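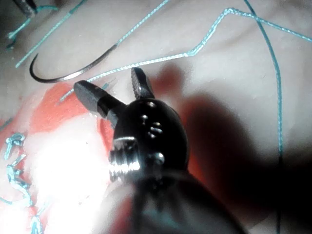 How to Arrange a Visit to the Drukmont Rock Shelters

Entry to the Drukmont shelters is by permit only. Visitors should follow the steps below before leaving Prina.

Step 1. Request a permit at the Bako visitor office at least two days ahead. Bring an identity document for each member of the party.

Step 2. Reserve a place with a licensed guide. Groups are limited to 28 persons, and the guide's name must appear on the permit.

Step 3. Take Route 93 from Prina to the Makedell turnoff, then continue 3 km on the gravel road. Parking is permitted only beside the gate.

Step 4. Present the permit at the gate and remain on the marked path. Do not touch the painted walls - skin oils damage the pigment. Flash is prohibited.

The upper shelter is closed in July. Questions about school groups may be addressed to Ibrahim Okafor at the visitor office.

Last revised: Apr 20, 2021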